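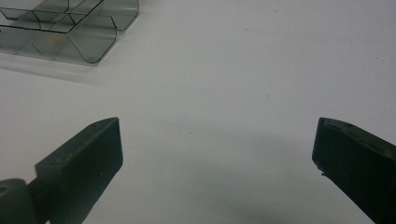
How often should gripper fingers be cleaned and checked?

Wipe them before every session, look them over properly at the end of the week, and change the pads when the inner faces stop being flat. If you are working on a white tabletop you will need to wipe that too, and more often than you'd like.

The rest of this page is the bench rules we use at the Cuswood workshop for hand-held grippers and the one small arm that shares the room with them. They were written over several months on the backs of parts bags and tidied up in April. Steal what you like.

The bench

Clear it. A bench with one mug on it is a bench with a mug-shaped hole in every plan you make afterward. Tools live on the wall, food lives in the kitchen, and phones live wherever they can be found by the person who keeps losing theirs.

A pale matte top is the kindest thing to work on. Small parts show up, and so does dirt, which seems unfair until you've spent an evening looking for a black screw on a black mat. Wipe with a damp microfiber cloth, then a dry one. Skip anything with wax or lemon oil in it. The shine looks lovely and the parts skate.

Put the lamp high and off to one side. You will still get a soft shadow under the fingers, and that's fine. A hard one with a sharp edge means the lamp is too low.

Trays

Clear divided trays, the sort sold for makeup or desk drawers, beat purpose-made parts bins at a fraction of the price. Park the tray at the back of the bench and well away from the fingers. It should never sit between your hand and the job. Thin plastic cracks at the folds, so lift it by the base, and don't fill every compartment to the brim just because you can.

One kind of part to a compartment. "Miscellaneous" is a compartment too, and ours has been full since we moved in.

Tinted plastic throws reflections onto a white top. If you use any kind of vision setup, slide the tray farther back before you start blaming the software.

Fingers

Soap and water on a cloth, never solvent on soft pads. Acetone takes off the grime and then keeps going.

Scuffs on the sloping top of a fingertip are cosmetic. Leave them alone. Nicks on the inner face or its corners deserve a fingernail run across them. If the nail catches, trim the loose bit with a sharp knife and try the grip on a piece of scrap. If it still catches, swap the pad. Always swap both sides together, because one fresh pad and one tired one will pull everything you pick up slightly to the left, and you'll spend Friday afternoon recalibrating something that was never wrong.

Check that the tips meet evenly. Close them on a strip of printer paper and tug gently. The paper should drag the same at the top and the bottom. Our Pridari pads are rated for 2000 cycles on the packet. We log them and change at 1598, a number with a long and stupid history that has served us well.

Park open. Fingers left squeezed shut over a weekend take a set in the soft parts, and then they greet Monday with a limp.

Behavior

Long sleeves rolled, lanyards off, hair tied back. This applies to visitors, including the important ones from Fusville.

Hands out of the gap before anything is powered. A gripper that can hold an egg can also hold a knuckle, and it is not fussy about which.

Keep 10 inches clear on every side of the arm's reach and mark the line with tape. Replace the tape when it peels. People respect crisp tape and step right over the tatty kind.

No more than 3 people at the bench. A fourth always leans on it.

The stop button gets pressed on purpose once a week, by whoever opens up. A button that has only ever been admired doesn't count as a safety feature.

The log

Date, initials, what you changed, what you noticed. "Fine" is not an entry. We copied the layout from the old Batista service sheets, including a box marked "Remarks" — most of ours concern the coffee machine, which is also automated and has never once passed inspection.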